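Cateck Puts Its Robot Handling Rules on Paper

Anyone who has spent time around the robot benches at Cateck knows that the house rules used to live mostly in people's heads, and in one much-loved notebook of Raili Riihimäki's. As of November they fill 10 pages, open to anyone who cares to read them, and the company hopes its neighbors at Paisan and Fivia will borrow whatever they like.

Leena Kauppinen led the writing, and she is the first to say that it took longer than she promised (quite a bit longer!). She and Fernanda Rocha went back through 1,271 logged bench runs and read every note the operators had left.

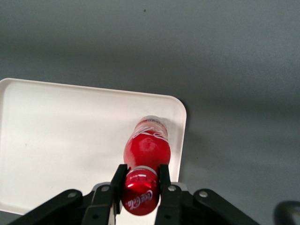
Grip rules take up the longest chapter, and it was the one people argued over most cheerfully. The guide asks teams to write down where on an object the fingers should close before a run begins, and to keep to that spot until the sheet is changed. For a bottle lying on its side in a tray, that might mean a hold near the capped end, with one finger on either side, and the sheet should say so in plain words. "A new person ought to be able to read it over coffee and get the same grip we got," Rocha said.

There is a good deal on bench layout too – which items belong in a run, where each one starts, and who signs off when something is swapped. Small items get their own line on the sheet, even if they sit well away from the tray and seem to have little to do with the task.

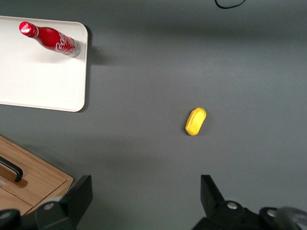 Comments and training

Emiko Sasaki is gathering comments on the draft and has 52 so far, most of them friendly. Two short training sessions are planned at the Diko building, both starting at 10 in the morning, and visitors from other shops are very welcome to sit in.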